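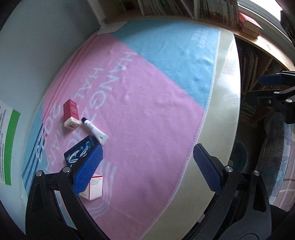 白い丸テーブルに広げられた「HANGZHOU」「2023」の文字入りタオルと、小箱、チューブ類=イケロ1階

忘れ物245点、持ち主を待つ 共同オフィス「イケロ」で返却会

会員制の共同オフィス「イケロ」は、館内にたまった忘れ物の返却会を1階ラウンジで開いている。対象は9月末までに保管棚へ届いた245点。棚の定員はとうに超えており、今年に入ってからは給湯室の食器棚の下段も忘れ物に占拠されていた。マグカップの置き場がないという苦情が、開催の直接のきっかけだという。

品物は種類別にテーブルへ分けて並べられた。傘は窓際、充電ケーブルは受付脇、衣類は奥のソファ。入り口に近い白い丸テーブルには、行き先の決まらない「小物その他」が集まる。ピンクと水色の大判タオルが斜めに敷かれ、その上に赤い小箱、黒いキャップの白いチューブ、曲線模様の入った紺色の箱、赤い縞の白い箱などが載る。

タオルも忘れ物の一つである。当初は畳んで並べる予定だったが、白い天板に白いチューブを置くと見落とされやすく、敷物に抜てきされた。持ち主が現れた場合は、上の品物をどかして返却する。

運営を担当するアリーバ・タルプールさんによると、問い合わせが最も多いのは傘で、引き取りが最も少ないのも傘。「黒い傘でした、とおっしゃる方がほとんどです。うちにある傘もほとんど黒いんです」。特徴を三つ挙げてもらう決まりだが、「黒い」「長い」の次が出てこず、手ぶらで帰る会員が後を絶たない。

ケーブル類はさらに難航している。初日の午前中に見に来た会員のホセフィナ・ドミンゲスさんは、自分の充電器を探して20分ほど束をほどいた末、結局どれが自分のものか分からなくなったと話す。代わりに、なくしたことに気付いていなかった手袋の片方を見つけた。もう片方は先月処分したばかりだそうだ。

返却に費用はかからないが、名前と会員番号の記入が必要になる。小箱やチューブなど中身のある品は、持ち主の確認が取れない限り渡さない。開封も運営側では行わず、外箱の文字を読み上げて心当たりを尋ねる方式をとる。電話での照会も受け付けており、受付では担当者が細かい印刷に目を凝らしながら読み上げる声が時折響く。

会期中に引き取りのなかった品のうち、傘と未使用の文具は近隣の交換市「トタム」に回す。売り上げが出た場合は、保管棚の買い替え費用に充てる予定。目当ての棚は3000円で、今のものより一段多い。増えた一段の用途について尋ねると、タルプールさんは「忘れ物です」と答えた。

会場は平日の午前10時から午後6時まで。会員以外でも、来館時に落とした心当たりがあれば受付で申し出ることができる。なお、返却会の案内を印刷した紙の束が初日の夕方にコピー機の横で見つかり、現在、受付で預かっている。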